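Oct 28, 2023

Tried to give up bread this week. I mention it only because it has coloured everything else, including my handling of the choir business, which I would otherwise have managed with grace.

Lunch was soup. Soup with nothing beside it is a drink, and I said so to Joanne, who was eating a cheese roll at me.
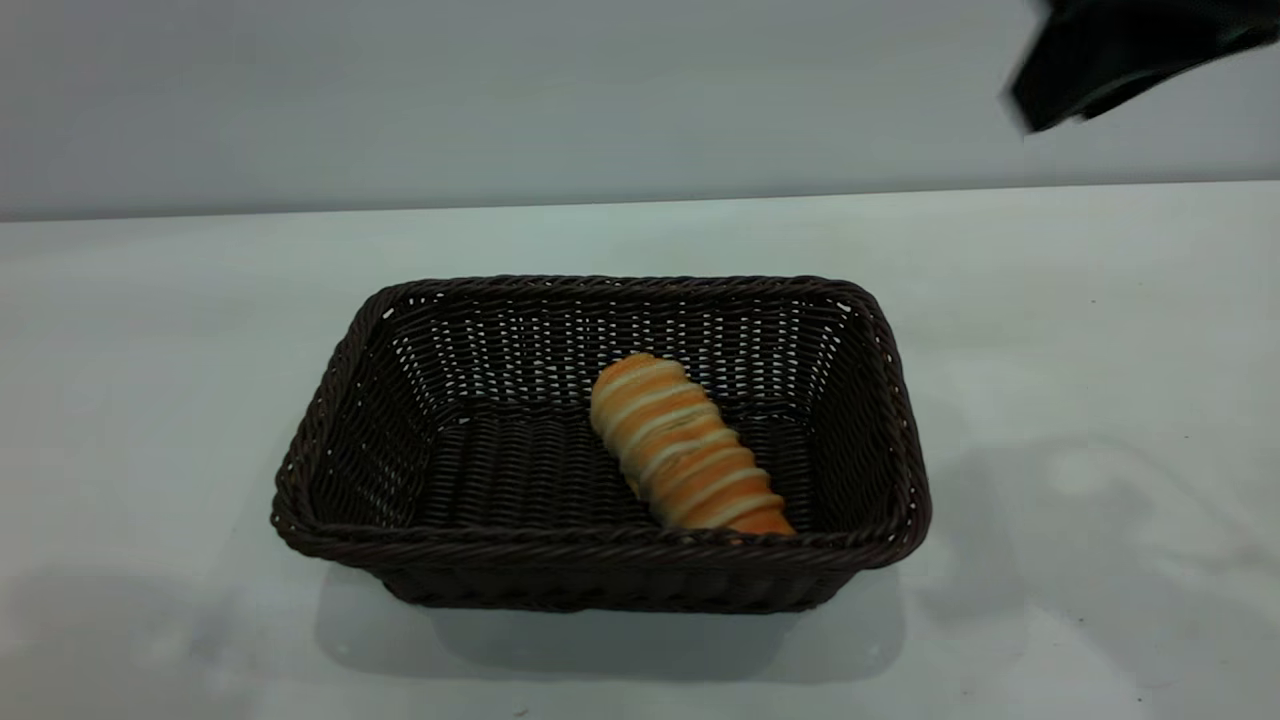
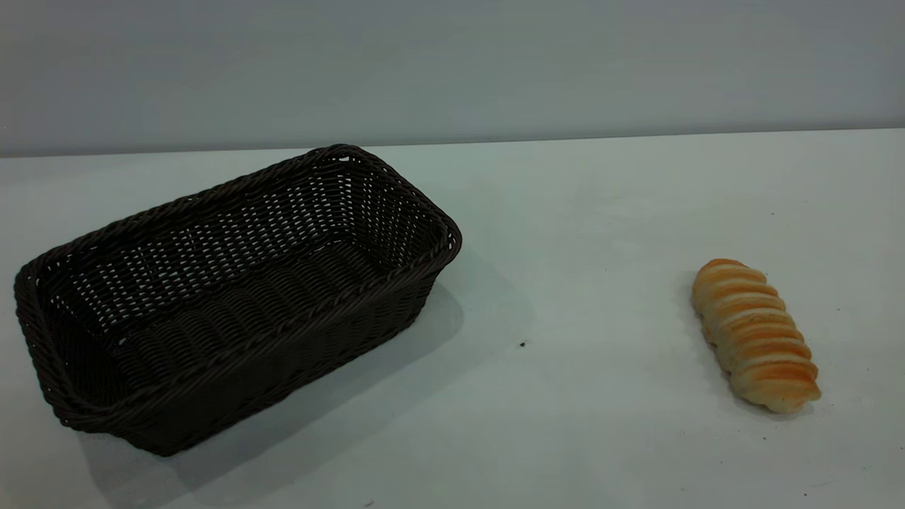
One roll, one basket, both times.

Anyway, the choir. Joanne Holroyd has decided we are doing the Icelandic piece in February after all. Dagný wrote the words out for us phonetically, in green ink, and then came along to hear what we had made of them. She listened to all of it with her coat on. At the end she said it was very moving and asked which language we had settled on.

The basses are the trouble. There are 3 of us on a good night, and a good night needs Andor Szénási, who has a real voice and therefore a real social life. Without him it is me and Demetrius, and Demetrius follows me, and I follow Demetrius, and between us we arrive at the note some time after everyone else has finished with it. Joanne has started giving us a look just before we come in. It used to be an encouraging look.

Money came up over the tea. The hall in Dreltside wants 2,798 for the new boiler, to be got out of the people who use the hall, meaning us and the judo. The judo has 16 members, all of them under ten and none of them earning. Demetrius proposed a sponsored sing. I asked whether people might pay more for us to stop, and this was written down in the minutes as a suggestion.

Walked home the long way by the canal, feeling virtuous and hollow. Rang Ragnheiður to ask how you say the double l, as Dagný has stopped replying. She told me to put my tongue as if for a t and then breathe out round the sides like an annoyed cat. I practised this on the towpath. A man with a terrier crossed the bridge sooner than he needed to.

Still have not answered Mum's letter. Still have not rung about the gutter, which now has a small fern in it, quite a pretty one, and I find I am on the fern's side. Library book overdue by 10 days and I am on page forty. Everybody in it is called Thomas.

Toast at half past nine. Two slices, then the crust, standing up at the counter with the light off as though that made a difference. I did the double l with my mouth full and it was the best one yet — a proper hiss, crumbs and all. Will try it on Joanne at the next practice. Must buy more butter, and a stamp.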